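4. Lay white paper over the tabletop and stand the bottle on it, cap on. The Wernunska sheet says any paper will do. I doubt it; thin stuff creases.

5. Set the open carton to one side with its flaps up.

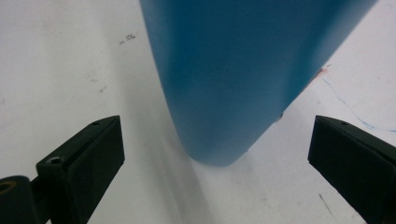
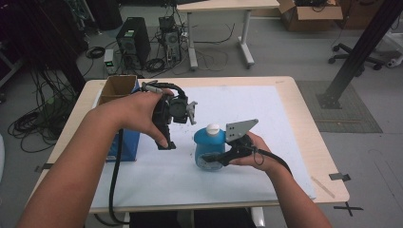
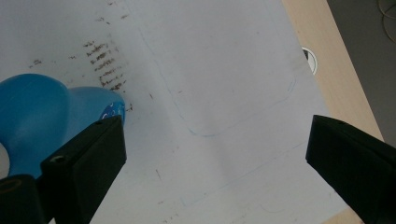

6. Lower the bottle into the carton upright. Prallden claims it can lie flat. Don't count on that with a full 430 ml.

CAUTION: Check the cap again after 12 hours. "Leakproof" is a word on a label.

NOTE: Change the paper after about 9 bottles, or sooner if it's marked.

Contact: Cameron Tautahi, Sindance | Back to top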